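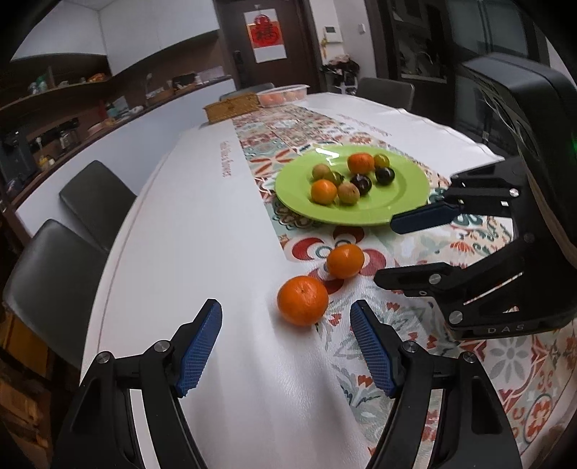

Figure 3. Mandarins on a kitchen table in one of the Drivville homes.

3.2 Fruit kept in view and fruit put away

Where a household keeps its fruit has a bearing on how much of it is eaten before it spoils. Earlier work on food waste in the home has mostly dealt with bread, milk and leftovers, and has treated fruit as a single item on a list. We asked people to tell us where each kind of fruit was put when it came into the house and where it was when it was finally eaten or thrown out. Citrus was the kind most often left out in the open. Mandarins in particular were put straight on the table, sometimes without a bowl, as with the two in Figure 3, one larger than the other and the smaller lying on a patterned runner. Apples were split between the table and the fridge. Grapes and berries went into the fridge in nearly every home, and it was from the fridge that most of the spoiled fruit came.

The diaries covered 80 households in two towns, Drivville and Trolholm, and were kept through November. Between them they gave 1,991 usable entries. An entry was counted as usable if it named the fruit, the place it was kept and what became of it. Entries that gave only a weight or a price were left out of this part of the work but are used in Section 4. Tudur James and Delyth Wogan coded the entries separately, and where they differed the entry was read again by Dilwyn Lloyd, whose reading was taken as final. Most of the differences were over the word "side", which some people used for a kitchen worktop and others for a sideboard in another room.

Size came up more than we had expected. Several people wrote that the larger fruit in a batch went first and the smaller ones were left until the end of the week. One Trolholm diary has the same line on three separate days: "only the little ones left". We had not asked about size and cannot say how common this was. In households with young children the pattern seemed to run the other way, with small mandarins set aside for lunch boxes and the large ones shared between adults.

Loose fruit and bagged fruit were also handled differently. Fruit bought in a net or bag was often left in it until the first piece was wanted, and in some homes until the last. A soft or mouldy piece in the middle of a net was then found late, and the pieces touching it were usually thrown out too. People who bought loose fruit tended to buy less at a time and wrote fewer entries about throwing it away. This may say more about how often they shopped than about the packaging, as the loose fruit buyers in Drivville mostly lived close to the market.

The temperature of the room was not measured. Gwilym Gape has pointed out that many of the older houses in Trolholm have unheated kitchens, where a table in winter may be nearly as cool as a larder. A second round of diaries, kept in summer, would be needed to separate the effect of being in view from the effect of being cold.

Related items
Bread bins and bread waste in rented homes
Prys Prosser: Keeping a food diary, notes on method
What households mean by "gone off"
Shopping trips and distance to market in Drivville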